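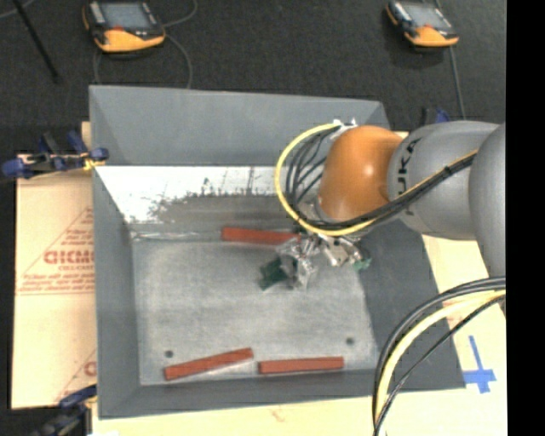 4. Recording practice grasps

By now your arm is homed and the Tallance recorder is talking to it, so you can start gathering examples. Settle in, take your time, and don't fret if the first few runs feel clumsy - everyone's do.

1. Check that the bin is clamped firmly to the board. Give it a good push by hand. If it slides at all, tighten the clamps and run the bin check in section 3 again.

2. Put your blocks in the bin. Start with two or three, lying at whatever angles they happen to land. Please resist the urge to line them up nicely, as the learner needs to see a bit of mess.

3. Press New Run and type your initials.

4. Let the arm go down, close on a block and lift. Keep a hand near the stop button the whole time.

5. Mark the run Held or Dropped. Dropped runs are every bit as welcome as the others, so don't delete them.

6. After 16 runs, stir the blocks and begin again from step 3.

Caution: Never reach into the bin while the arm is live, even to nudge a block that has rolled into a corner. Pause first, and wait for the light to turn steady.

Note: Look over the cables at the wrist between batches. A loop that hangs low can catch on the bin wall.

Note: Elba Urrutia's first set at Rampersad came to 1,563 runs, and the learner was picking fairly well by then. Ours needed 2,585 - older finger pads, we think. Save to the shared drive before you shut down.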